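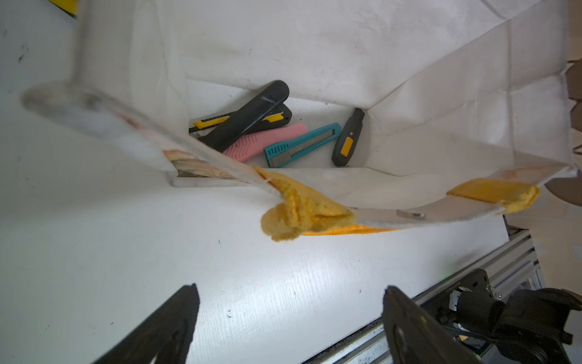

*Shop Gear / Long Reviews. Written up in November by the bench desk at Huerta Tool Share*

# Kandby Two-Arm Bench Cell: a long review

I'll start with the part most of you wrote in about: yes, we bought it. The loan period ran out, I'd gotten used to having it in the back room, and the conversation about sending it back lasted about as long as a cup of coffee. So read the rest knowing I'm fond of the thing (I'll try to be fair about the cables).

The Kandby is a pair of small white arms on a shared front rail, inside an open aluminum enclosure with a white tabletop for a floor. It comes as a kit. You bolt up the extrusion, hang the arms, plug in the controller, and then spend the rest of your life teaching it to pick things up. It's sold to small shops, schools and places like ours that handle a lot of odd-shaped stuff in small batches. If you have one part to move from A to B all day long, buy something cheaper with one arm. If your day is more like a junk drawer, keep reading.

## What we wanted it for

We lend out tool kits. A member signs up for a weekend project, and somebody has to put together a tote with the right bits in it, and then somebody has to unpack that tote when it comes home. Hand tools in a soft bag! It's a rotten job for a robot, and I knew that going in. Bags flop. Handles get in the way. A utility knife is long, thin, slippery, and never lands the way you'd like it to.

So that was my test. A tote, a bunch of utility knives in different shapes (all of them with the blades retracted, please), and the Kandby left to sort out how they go in. I ran it with Nanley, the teaching software that ships in the box, and the stock grippers, which are made by Zallden and are the plain two-finger kind.

## Putting it together

Assembly took us two evenings. The extrusion is good stuff, the ends are cut square, and the brackets all went where the drawings said they'd go, apart from one at the back that I swear was drawn from the wrong side. You want a second pair of hands when you set the arms on their plates. I tried it alone and ended up hugging a robot for a while, wondering how to reach the hex key.

The rail is my favorite part of the whole kit. Both bases sit on it out front, so you can loosen a plate, slide an arm over and lock it down again without taking anything apart. We moved ours a fair bit in the early going. Too close together and the elbows argue with each other; too far apart and they can't share the middle of the table, where all the interesting work happens anyway.

The other thing I like is that the frame takes accessories so easily. We hung wire mesh baskets in ours, one at the back and a bigger one on the right, and they've become the place where everything lives. The socket set sits in the back one. I do wish Kandby sold their own baskets, sized for the frame, but the ones we had went on fine. 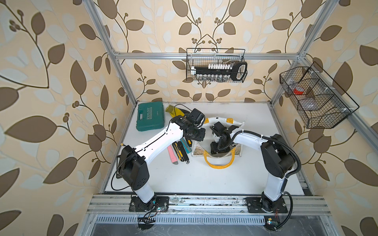

Reach is good. Both arms get to the center of the table without stretching, and either one can get over to the far corners if you don't mind the elbow sticking up like a grasshopper's. The toolbox case we keep in the back left corner is about as far as I'd want to send anything for careful work. You can go farther, but the motion gets slow and a bit fussy out there, and Nanley starts to complain.

## Teaching it with Nanley

I was braced to hate this part. I've used teaching software that felt like filing taxes, and Nanley isn't like that at all. You guide the arms through the job by hand, both at once if you like, and it records what you did. Do that a bunch of times with the objects in different spots, leave it to train, come back and see what it learned. The training runs overnight on our machine, so I got into the habit of setting it going at 6 p.m. and rushing in the next morning like a kid checking for snow.

A few things I learned the slow way:

- Mix up your objects early. I taught it on one knife for ages and it got really good at that one knife.
- Don't tidy the table between takes. It needs the mess.
- If you fumble a grab, keep the recording and show it the recovery. My fumbled takes ended up being some of the most useful ones.
- Save your settings before the software update. (The update asks you if you want to keep them. It doesn't.)

The manual suggests you alternate arms so both get equal practice. I ignored that for the bag work and let each arm keep its own habits, and I'd do it that way again. With a soft bag you want one side minding the opening while the other goes in, and it helps a lot if they aren't forever trading roles.

## How it does on the bag job

Pretty well! Better than I'd hoped, worse than the brochure. A good run, with all five knives into the tote and the tote still standing, takes it almost four minutes. I can do it in seconds, of course, and so can you. But I can't do it while I'm at the front desk arguing with somebody about a late wallpaper steamer, and that's the whole appeal.

The fat-handled knives are easy. It gets its fingers around them and off they go. The little ones are trouble, mostly when they've come to rest against something, and I've watched it peck at a small knife again and again like a chicken. It does get there most of the time. When it doesn't, it parks the arm and beeps, which I appreciate, and I go over and nudge the thing away from whatever it was hiding beside.

The tote handle is the other sore spot. Any loop of strap near the opening is a snag waiting to happen, and in the first week I had one knife go through the loop and hang there, and the arm carried on very pleased with itself. More teaching fixed most of that. I recorded a stack of takes where I moved the handle out of the way first, and now it'll often do that by itself before it starts. I got ridiculously proud the first time.

Taking things back out of the bag is harder than putting them in, by the way. The wrist camera helps, but once the gripper is down in the folds it doesn't have much to look at. I'd call unpacking a maybe. If that's your main need, ask for a demo with your own bags before you pay for anything.
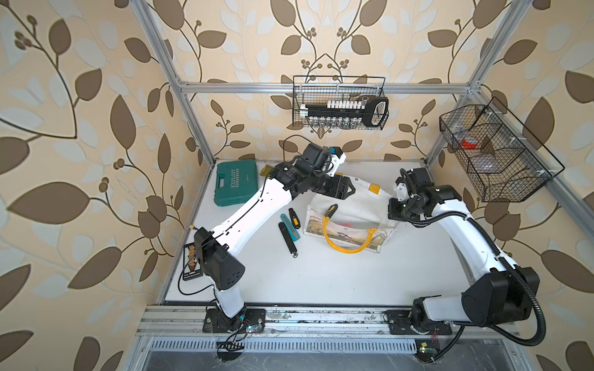 *Both grippers up by the tote, with some of the knives on the table to the left.*

## The Zallden grippers

Solid, simple, a little dull. They close evenly and they've never dropped anything once they had a real hold on it. The fingers swap out with a screwdriver, and I've been meaning to try a softer set for cloth. The stock ones are flat and hard, so they'll pinch a bag edge all right but they don't love it, and a thin fabric edge can slide out if the arm moves off too fast. Turning the speed down on that one step cured nearly all of it for us.

They're also bulkier than I'd like around the wrist. For a box or a tray you won't notice. For a bag opening you will, and you'll end up buying wider bags. We did.

## Things that bug me

The cables. The conduit on the arms does its job and I haven't had a snag, but the loop swings out wide and it makes me nervous every time I reach past it. The boards down by the bases sit out in the open too, little lights and bare wires and all, and I'd pay extra for a cover. I asked about one and was told to make my own, so it's on the list with everything else.

The white tabletop shows every scuff. It looked gorgeous for a day. Get a mat or make your peace with it.

It's also louder than I expected when both arms move together. Nothing awful, more of a steady whir, but our back room shares a wall with the sewing group and I've had remarks.

And the quick-start sheet! It's a folded page with drawings so tiny I had to take photos of them and zoom in. The full manual is much better and you should go straight to that one.

## Who should get it

Small lending places like us, repair shops that kit up parts, school labs with a teacher who likes tinkering. You need a bit of patience and a sturdy table under it. You don't need to know how to write code, and I say that as someone who can't.

If you're packing one kind of rigid box, it's too much machine. If you need it fast, wait a while and see what the next one does.

**What's in our order, for those who asked**

- Kandby frame kit with front rail and tabletop
- 2 arms with base plates
- Zallden two-finger grippers, one per arm
- Nanley license (comes with the kit, renewals are extra)
- Spare fingers, which I'd add to the order up front, the shipping on them alone later is silly

Members who want to see it run can come by any afternoon after 2 p.m. Bring a tote you don't mind it practicing on, the floppier the better. I'm starting on tape rolls next and I'll add notes to this page once I've got something worth saying.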